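Finger bowl
Last updated 11/11/2020

A finger bowl is a small bowl of water brought to the table so that you can rinse your fingertips during or after a meal. I've kept this page going for a while now because it's the piece of tableware people write to me about most (fish knives come second), and I still think it's a lovely old habit!

Contents
What it looks like
When it appears
How to use it
Buying them
Readers' notes

What it looks like
Most finger bowls are glass or metal, wide and shallow, and they usually sit on a small plate with a doily or folded napkin underneath. The water should be lukewarm. Some hosts float a flower petal or a thin slice of lemon in it, and I'm fond of a single mint leaf myself – it smells nice and it doesn't stick to your thumb. Fill the bowl halfway at most. Too full and it slops all over the cloth the minute somebody picks up the plate.

When it appears
There are two usual moments. At a formal dinner it comes just before dessert, often on the dessert plate itself with the fork and spoon resting on either side. At a messier meal (shrimp in the shell, artichokes, ribs if your host is feeling grand) it comes right after the course that needed it. The dining room at the Dornonska, where I first met one, did both on the same evening, and I remember being quite put out that I had to wash twice.

If it arrives on your dessert plate, you lift the bowl and its doily together and set them down to the upper left of your place. Then the fork goes to the left of the plate and the spoon to the right. That little bit of moving day is your job and the server will wait for you to do it.

How to use it
Dip the fingertips of one hand, then the other. Just the tips, please, no scrubbing. Dry them on your napkin, which stays low, near your lap. You can touch damp fingers to your lips and blot if you've had something buttery. Leave the lemon alone – it's only there for the scent. And if a guest drinks from the bowl by mistake, a kind host says nothing at all and carries on talking.

Buying them
You don't need a matching set. Small dessert bowls do fine, and I used cereal bowls for years before I found my Hundix ones, which are 100 millimeters across and stack well. The old Drirkon table handbook (all 258 pages of it, and a very strict read) insists on one bowl per guest. I follow that. Shared bowls look unfriendly, and the last person gets cloudy water. Warm damp towels are the common substitute now, rolled up and handed around with tongs.
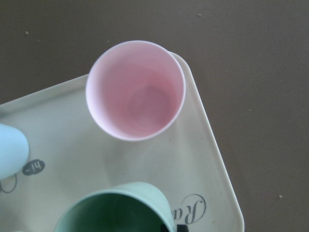
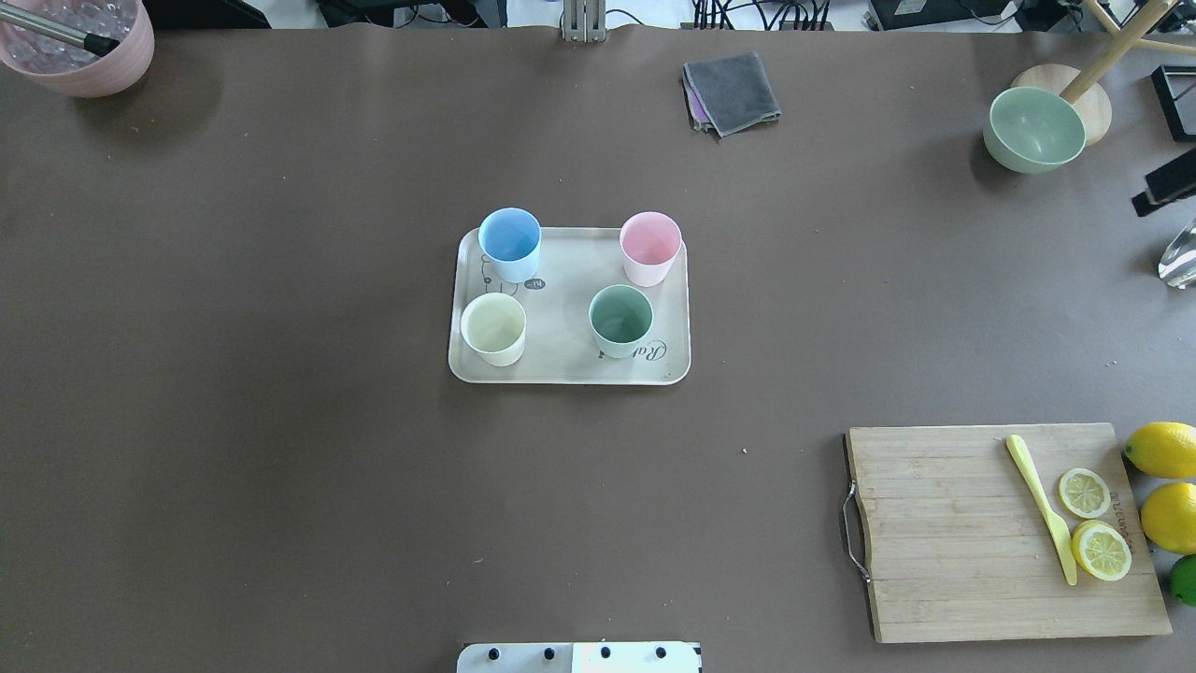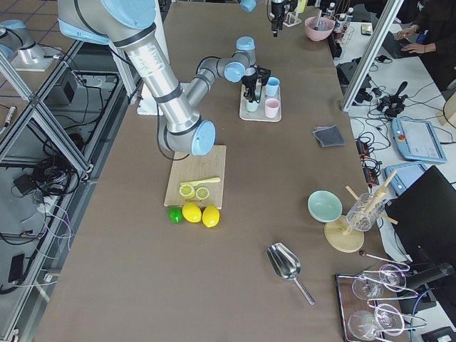
Readers' notes
One reader in Abubakari wrote in April to disagree with me about the lemon, saying that at her family's table everyone gives the slice a gentle squeeze after shellfish, that it takes the smell off far better than plain water, and that she has no plans to stop.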